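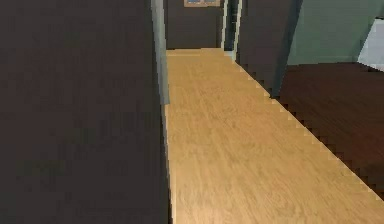
Render of the hallway, charcoal wall and honey wood floor.

Flooring > Hallways and stairs
Thread: Plank direction in a long hallway

skevden_flat
We are redoing the hallway at our place in Skevden. It's long and straight with bedrooms off one side. I want the boards running the length of the hall. My brother-in-law says they should run across so they match the bedrooms, which are already done. The product is Tranero oak, 9 mm thick, click together. Dark walls are staying. Which way would you go?

mudroom_ray
Lengthwise. Boards across a narrow hall look like a ladder, and you'll be cutting every single row. You'd have a pile of short offcuts and sore knees.

PlumbBob73
Lengthwise here too, but check the subfloor first. If it's plywood over joists and the joists run the same way as the hall, thin boards laid parallel can flex. On a slab it makes no difference.

skevden_flat
It's a slab. Built in the 70s, reasonably flat except for a dip near the bathroom door.

tk_onthelevel
I'm going to disagree with both of them. If the bedrooms are done and the boards there run across the line of the hall, turning them 90 degrees means a strip in every doorway. We did ours across so the whole floor reads as one piece. Yes, more cuts. I would do it again.

mudroom_ray
You need the strips anyway with most click floors. Read the instructions for the maximum run. A lot of them void the warranty if you go through doorways without a break.

tk_onthelevel
Mine didn't. It depends on the product and on the size of the run. "Most" is doing a lot of work there.

PlumbBob73
Both of you are right for different floors. OP, what does the Tranero sheet say?

skevden_flat
Found it. Expansion gap at all walls, and a break at doorways if the total run is over 9 meters. The hall plus the back bedroom is over that. So I need a strip there at least.

orchard_st
How bad is the dip? That would worry me more than direction. I ignored one and the joint over it opened up by June.

skevden_flat
3 mm over the length of my level. The sheet allows 2.

orchard_st
Then fill it. I used Awan leveling compound, one bag, and had plenty left over. Prime the slab first or it pulls off in sheets. Let it dry as long as the bag says.

mudroom_ray
Flustus makes a patch that you trowel on, easier for one small spot. Self-leveler runs everywhere unless you dam it.

tk_onthelevel
Agree with Ray on that one. Still think you should go across.

skevden_flat
Going lengthwise, with strips in the doorways. Ordered the patch this morning. Does anyone undercut the door jambs with a hand saw, or is it worth renting something?

PlumbBob73
Hand saw laid flat on a scrap of the flooring plus underlayment. Takes a few minutes a door. Vacuum well before you lay the first row.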